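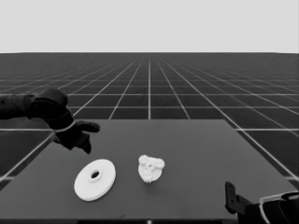 Before a new grasping routine goes anywhere near hardware at Vitdale, it has to pass in simulation, and since August the pass mark has been written down. The rulebook is 11 pages long. It covers what gets logged, who may change a setting, and when a run has to be thrown out.

The main rule is simple. A routine is tried 1,000 times on a bare table with plain white parts. Every 100 trials the starting positions are reshuffled, and the seed is saved with the results. Failed runs stay in the count. A team that changes the friction values starts again from zero.

Fondico, which supplies parts handling to small plants, has adopted the same text with one addition — two arms sharing a table must each have a stop condition of their own. A shared stop had let one arm keep moving after the other reported a fault.

Soft or uneven shapes get a separate section. The contact settings that suit a rigid ring can give false results on something that folds, so the two are scored apart.

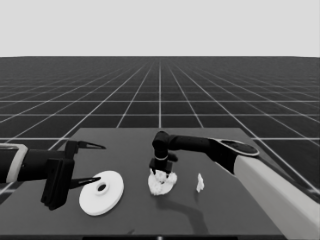 Kovačević thinks the rules stop too soon. "A simulated pass tells you the code is ready for a slow test on a real arm," reads the comment sent in on the draft. "I'd want 60 supervised runs after that, written into the same document."

Prikden, the next version, is due to take up that point.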